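Wiltcombe Toy Library to Move into Former Reading Room

Last updated: November 10, 2024

The Wiltcombe Toy Library will leave its present rooms at the Hillus Centre at the end of November and reopen in the former reading room on Aten Street. The move was approved by the trustees last week, following a consultation with member families and with the parish council, which owns the Aten Street building.

The library lends toys, puzzles and early-years play equipment to households in Wiltcombe and the surrounding villages. It has 984 items in its catalogue. Under the terms of the new lease, it will occupy the whole of the ground floor, including the side room formerly used for the storage of newspapers.

Sandamali Sultana, who chairs the trustees, said that the present rooms had served members well but could no longer hold the collection. "Families have had to ask for larger items to be brought up from the basement, and those with pushchairs have found the stairs difficult," she said. "At Aten Street everything will be on one level, and parents will be able to look at what is on the shelves before they borrow."

Annual membership will remain at its current rate for existing members. The loan period will also stay the same, although members may now renew an item twice if no other household has requested it. Wooden blocks, shape sorters and first puzzles remain the most frequently borrowed part of the collection, and the trustees have agreed to set aside a larger share of next year's purchasing budget for them.

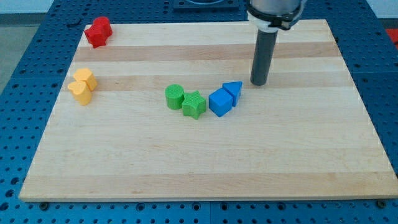
Wiltcombe Record, Issue 60, page 2

Building work at Aten Street has been carried out by Xu and Partners, a local firm. The floor has been levelled, the front entrance widened and a new accessible toilet installed. The original oak shelving along the north wall has been kept at the request of the parish council and will be used for board games and books. Remaining work on the heating is expected to be finished before the library takes possession of the building.

Lending from the Hillus Centre will be suspended while the collection is packed and moved. Items falling due during this period may be kept until the new premises open, and no charge will be made for late return. Members who are leaving the area, or who wish to end their membership, are asked to return their items to the centre's reception desk during normal office hours.

The trustees have also confirmed that the weekly play session for children under two will continue at the new address. Places will be offered first to families already on the waiting list. A separate session for childminders is under discussion and will depend on demand.

Enquiries about membership, donations of toys in good condition or the hire of the side room should be made in writing to the library at the Hillus Centre until the move is complete.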